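Salma Shawky sets tables for a living. Her hire business in Clatholm sends out crockery, linen and glassware for weddings, club dinners and the odd funeral, and she has been at it long enough to have firm opinions about brown paper.

"I started with white tablecloths like everyone else," she says. "Then you pay the laundry bill for a season and you start looking at other things."

The other thing, for her more casual bookings, was a plain brown covering in one colour from end to end. She keeps a few kinds on the shelf, some paper and some cloth, and chooses according to the venue. Long trestles in a hall get paper off the roll. Smaller tables get fabric, which she steams the day before.

Her first job with a brown table was a lunch for 50 at the Ollero rooms. The client had asked for white and changed her mind on the Friday. Shawky had one roll in the van and used all of it.

"The plates looked better on it than they ever had on white," she says. "A pale plate on a white cloth disappears. You put the same plate on brown and you can see its edge from the door."

Colour is what most customers ask about, and she tries to steer them towards the plates first. Her stock runs to more than 600 pieces, mostly round dinner plates in soft colours bought from Abou Zeid, a wholesaler she has dealt with from the beginning. Pale green is booked more than anything else in spring.

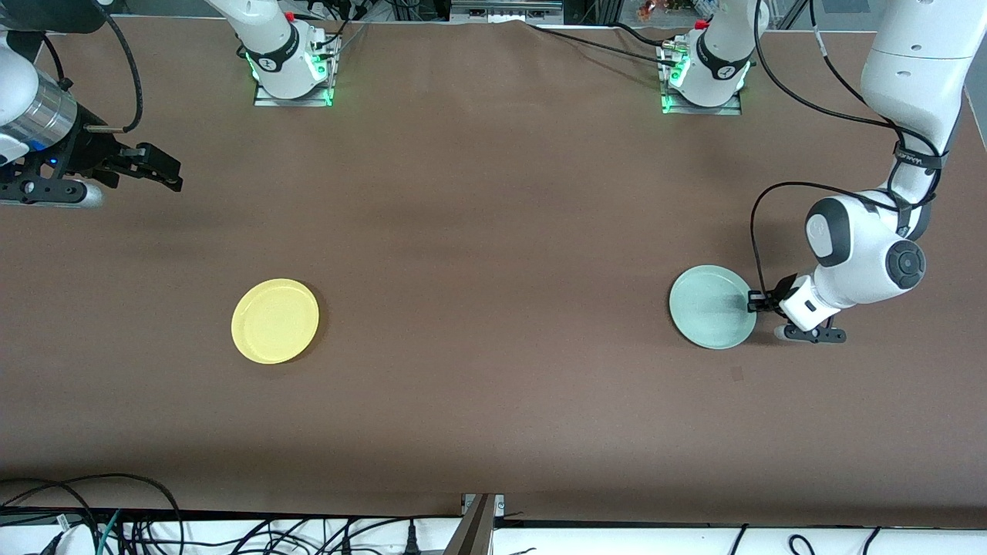

Spacing is the part she is strict about. Each plate goes down where the guest's chair will be centred, and the plates are placed before any cutlery comes out of the box. If they are wrong, everything that follows is wrong as well, and it takes twice as long to fix.

"People fiddle," she says. "They put down a fork, a glass, a napkin, then they notice the plate is off and they have to shift the lot. Do all your plates, walk to the end of the table, have a look, then do the rest."

Nour Salameh joined the business three years ago and now runs most of the set-ups. She learned on a dinner for 100 at Dendow, in August, with the heating broken and everyone working in coats.

"Salma made me redo one whole side," Salameh says. "I'd been measuring from the table end and the chairs weren't even. I haven't done it that way again."

Salameh handles plates by the rim and wipes them as she goes. She doesn't worry about small wrinkles in a covering if they sit well away from the places. Smoothing the cloth once the plates are down tends to drag them out of line, so she does it beforehand or leaves it alone.

The two of them disagree about centrepieces. Shawky would have none. Salameh likes something low and green down the middle, and usually gets her way if the client is in the room.

Bookings for spring are already coming in, and Shawky has ordered another 3 rolls of brown.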